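Field stacking: median vs. sigma clip on short subs
Lumport Astronomy Forum > Deep Sky Imaging > Processing

drybox_77
Posted 9:14 PM

I have a set of 2,533 subs on M33, 30 seconds each, taken across June and the months after it from a suburban yard. Tracking is unguided on a Mogensen mount. I stacked everything twice in Gomik, once with plain median and once with sigma clipping at the default setting. The median stack has visibly more background noise. The clipped stack is smoother but leaves faint satellite trails in the lower right quadrant. Calibration frames are the same for both. Which one should I be stretching?

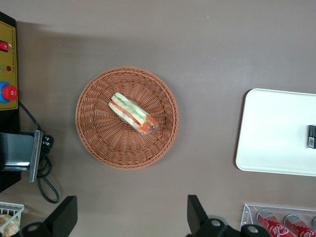
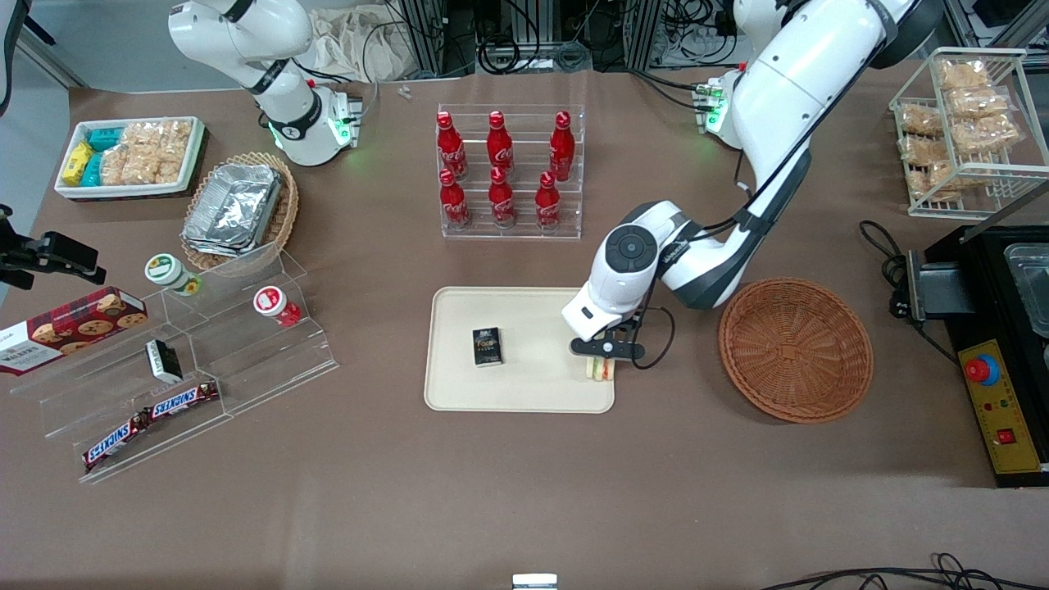 Processing details

Camera is cooled, set point held on all nights. Flats were redone each time the camera came off the scope. I used 52 flats per set and a single master dark. No drizzle. Normalization was on for both stacks, additive only.

parsec_and_a_half
Posted 9:41 PM

Use the clipped stack. Median throws away signal-to-noise compared with a mean. For Gaussian noise and a large number of frames, the noise in a median is 1.25 times the noise in a mean of the same data. That is the extra grain you are seeing. You would need over half again as many subs to make it up.

The trails mean your upper threshold is too loose. Drop it from the default to 2.5 and run it again.

coldfinger
Posted 9:58 PM

I disagree about going straight to the threshold. With that many frames a trail present in one sub contributes very little to the mean even with no rejection at all. If you can still see it after clipping, check normalization first. Additive only corrects the offset. If transparency changed from night to night, the frames are not on the same scale, the standard deviation at each pixel is inflated, and the trail hides inside it. Tightening the threshold on badly scaled data clips good pixels along with the bad ones.

Switch to additive with scaling, leave the threshold alone, and compare.

drybox_77
Posted 10:20 PM

Transparency did change. Two of the nights had thin haze. I kept those subs because the star shapes were fine.

parsec_and_a_half
Posted 10:26 PM

Then coldfinger has a point on scaling. I would still lower the threshold afterward. At 2.5 on the high side you lose under one percent of valid pixels if the distribution is normal. That costs you nothing you can measure.

mirrorflop
Posted 10:49 PM

Are the trails straight, and do they all run in the same direction? Walking noise from slow drift looks a lot like faint trails after a hard stretch, and no rejection setting will remove it. Unguided with no dither is the usual cause. Vemeo will plot the frame offsets from the registration log if you load the folder. If the offsets form a line, it is drift.

coldfinger
Posted 11:03 PM

Also throw out the haze frames and weight the rest. Star shape says nothing about sky level.

drybox_77
Posted 11:52 PM

Results so far. I removed 181 subs from the haze nights on background level alone and restacked with scaling on and the threshold unchanged. Two of the three trails are gone. The third is still there and it is a band, wider than the others. Offsets in Vemeo form a diagonal line on every night, and the band runs parallel to it.

mirrorflop
Posted 11:57 PM

The band is walking noise. Dither every few frames next time, with a step of at least 10 pixels in a random direction. For the data you already have, a cosmetic correction pass on the calibrated subs before registration will get rid of part of it.

parsec_and_a_half
Posted 12:08 AM

Dithering every few frames on 30 second subs wastes a lot of time in settling. I would go every tenth.

mirrorflop
Posted 12:15 AM

Every tenth is fine with this many frames. The random direction matters more than the interval.

drybox_77
Posted 12:31 AM

Cosmetic correction is running now. I will post the stretched version with both stacks at the same scale when it finishes.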